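Worner Stone & Tile – Showroom and Slab Yard Walk-Through
Site: Fummont
Period: October
Completed by: yard office

Scoring: OK / Fix / Stop use. Comments go on the same line. Anything marked Stop use gets a red tag before you leave the area.

1. Entrance and parking
Walkway clear and lit – OK
Door closer – Fix. Slams in wind. Same comment as last time.
Floor mats flat – OK, one curled at the corner, turned around for now
Visitor sign-in sheet – OK

2. Slab racks
Rack feet bolted down – OK
Uprights straight, no cracked welds – Fix. Rack 14 has a bent upright on the aisle side. Slabs moved off the outer slot. Voyle to quote for the repair.
Load labels readable – Fix. Three faded, new ones ordered.
Slabs leaning the right way and chocked – OK
Aisle width at least 45 inches – OK except behind rack 5, where pallets were stacked. Moved during the walk.

3. Lifting gear
Clamp pads – Stop use on the small clamp. Rubber worn through on one side. Tagged and put in the cage.
Slings – OK, tags present
Forklift daily sheets – Fix. Gaps in the sheets again. A missing sheet counts as a missed check.
Hoist hook latch – OK

4. Cutting shop
Blade guards – OK
Water feed on saws – OK on both. No dry cutting at any time, including short trims.
Floor drains – Fix. Slow at the polishing end, slurry building up.
Respirators stored in closed bins – OK
Hearing protection at the door – Fix. Dispenser empty.
Eyewash – OK, flushed and initialed

5. Fire and electrical
Extinguishers – OK. Unit 222 is due for service next month.
Panel access clear – Fix. Sample boxes in front of the panel again. They need a shelf somewhere else.
Extension cords – OK, one thrown out for a split jacket
Exit signs – OK

6. Showroom
Loose samples below shoulder height – OK
Display counters level and steady – OK
Sharp edges and corners on display stone – Fix. Two corners on the Brandilora display need easing.
Stone laid on top of counters – see note 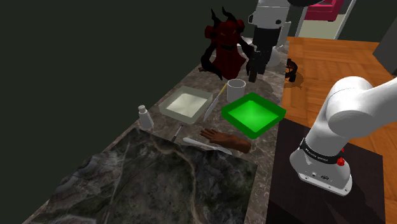

Item 6: dark slab on the marble counter, strip of counter showing at the right-hand corner.

Note on item 6: pieces on counters must sit fully on the top, with no overhang into the walkway. Use the thin felt strips under them, and take two people for any move.

7. Follow-up
Rack 14 upright – yard, before any reload
Small clamp pads – replace or scrap
Drain – call out if not clear after cleaning
Door closer – Fummont landlord, second request

Some 14 pairs of cut gloves left in stores, reorder with the next supply run.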